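Engine bogs off idle after carb cleaning, pilot jet or sync?

Print this page | E-mail this page

Posted by Vasylyna Boiko

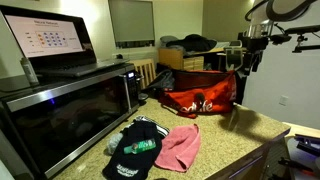 The bike is a carbureted twin that sat over the winter. I cleaned both carbs in July and fitted new float bowl gaskets from Zinchenko. It starts fine with the choke on. Once warm, it stumbles just off idle and clears up above 2000 rpm. Mixture screws are at 2 turns out on both sides. Plugs are new, air filter is stock. Should I go up on the pilot jets or do a sync first?

undstead_rider

Neither yet. Stock filter and stock exhaust should run on stock pilot jets. Pull them again and hold them up to a light. You need to see a clean round hole. Varnish narrows the hole enough to lean out the low end, and spray cleaner alone often leaves it there. Also check the small transfer ports in the carb throat next to the throttle plate. Blow air through the mixture screw hole and feel for it at the ports. Then check the intake boots for cracks, set the float height and sync last.

Olis

had the same thing on mine, was bad gas. drain the tank

torque111

Agree with the first reply on the ports. Did the tiny O-rings and washers go back on the mixture screws? Spring, washer, O-ring, in that order. If one is missing the screw leaks air and the setting means nothing.

Comments (2)

Zamix: O-ring was stuck up in the carb body on mine. Use a bent pick.

Vasylyna Boiko: Left pilot jet was partly blocked. Soaking it now, will check the O-rings tonight.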